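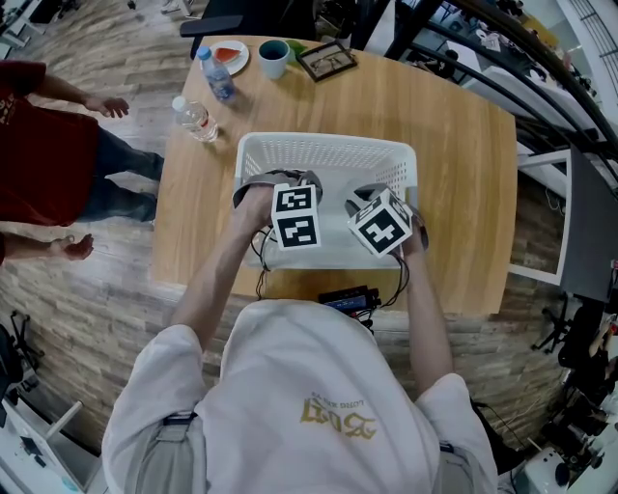 Mesa da copa do mezanino, com o cesto branco ao centro.

De: Secretaria do edifício Grendville
Para: lista Mezanino
Data: 22 de outubro de 2021
Assunto: Re: Objetos deixados na mesa da copa

Prezados colegas,

Em resposta à mensagem reproduzida a seguir, esta Secretaria presta os esclarecimentos solicitados.

> Solicitamos informar se o cesto branco da mesa de madeira
> pode ser usado por todas as equipes e qual o destino dos
> objetos que ficam sobre a mesa ao fim do dia. A circular de
> julho trata somente dos armários.
> Equipe Després

O cesto plástico perfurado é de uso comum e destina-se ao recolhimento de pequenos pertences. Garrafas de água, canecas e óculos podem ser nele depositados; alimentos, não. Pratos com fruta cortada, como a melancia servida no lanche, devem ser levados à pia pela própria equipe em até 30 minutos após o término. 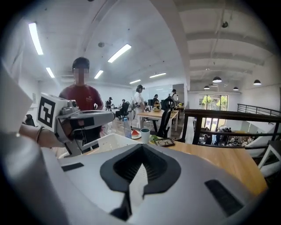 Quanto à fruteira de andares, permanece na outra mesa de madeira, sob responsabilidade da equipe Flovov, que faz a reposição às segundas-feiras. Pede-se que não seja transferida para junto do cesto – o espaço é necessário para a triagem.

Os objetos não retirados até as 18h serão encaminhados à sala Greltden, onde ficarão guardados por 10 dias úteis. Óculos e estojos serão acondicionados em separado. Para a retirada, basta indicar o item e a data aproximada em que foi deixado. As garrafas abertas serão descartadas no mesmo dia.

Solicita-se ainda que as canecas sejam identificadas na base. Há 13 delas na sala Greltden sem qualquer indicação de proprietário – as equipes interessadas podem examiná-las no horário de expediente.

Eventuais dúvidas devem ser dirigidas a esta lista.

Atenciosamente,
Secretaria do edifício Grendville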